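Seixas Gallery Members' Group
Minutes of the general meeting held in April, 7:00 pm, upstairs room

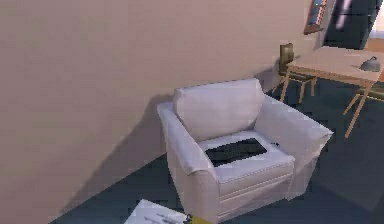 White armchair, dark floor

Present: 40 members, plus the gallery coordinator. The chair opened the meeting at 7:05 pm. Apologies were taken as read.

1. Minutes of the previous meeting
Accepted with one correction. Under item 4, "etchings" should read "linocuts".

2. Winter exhibition
The coordinator reported that the winter show will be drawn from the Ramero bequest of works on paper. The bequest holds 323 sheets, mostly watercolours and ink drawings. The selection has been cut to 43 and the list is at the front desk for members to look at.

Members discussed the hang. One view was that the coastal watercolours should go in date order so the change in palette can be followed. The other was that the small grey studies would be lost between the larger sheets and need their own wall. The coordinator will try the second option first. The late drawings go in the end room, where the light is lowest.

A member asked if the unfinished sheets would be shown. Two are on the list. The others have foxing and are still with the paper conservator.

Framing: Dornesier has quoted for plain ash frames with off-white mounts. The quote covers the whole selection and includes delivery. It was noted that the same firm's mounts for the last show were cut slightly short on the left side and seven had to be redone. The coordinator will ask for a sample before the order goes in.

Moved that the Dornesier quote be accepted subject to a satisfactory sample. Seconded. Carried.

3. Wall labels
Complaints were received about the type size in the autumn show. Labels will go up to 18 point. There was a longer discussion about whether labels should say anything beyond title, year and medium. Some members find the longer texts get between them and the work – others said they would have walked straight past the abstract pieces without them. Agreed to keep wall labels short and put the longer notes in a folder in each room.

4. Mesimness print exchange
The Mesimness studio has invited members to take part in its print exchange again. Paper size is the same as last year. Any relief or intaglio process is accepted, but no digital prints. Members wanting a place should put their name on the sheet by the end of the month. The press is free on weekday mornings for anyone editioning, and users are reminded to clean the ink slab and put the blankets back flat.

5. Life drawing
Evening sessions continue at 6:30 pm. The fee stays as it is. A request for one long pose each month was agreed to, starting next month.

6. Correspondence
Letter from the framing supplier about new opening hours. Email from a school asking to bring senior art students through during the winter show – coordinator to reply with available times.

7. Other business
The easel with the broken ratchet has been taken out of use. A member offered a box of art magazines, which was accepted for the reading shelf. The colour printer is out of cyan and a cartridge is on order.

Meeting closed 8:40 pm. Next meeting same time and room, with the frame sample to be tabled under item 2.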